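I've had the Hornevik folding kit on loan since April, mostly because Hilde Mulder kept asking whether it was any good. It costs $2,764 with two arms, the rail and the cables. Setup took me 7 hours.

Towels are easy for it. Dark, heavy cloth is harder, and that's what I've been giving it this week.
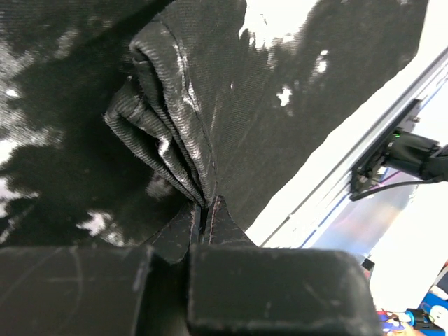
The finger pads are the part I like best. They're angled at the tip, and a spare set costs $80. The manual is thin on how to change them - I ended up writing to support on Wednesday and had a reply by evening.

The software is plain and does the job. I'd like a bigger stop button.
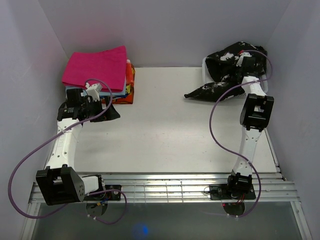 Can you buy it with one arm?
Hornevik only sells the pair, but Ingate rents out single arms by the month.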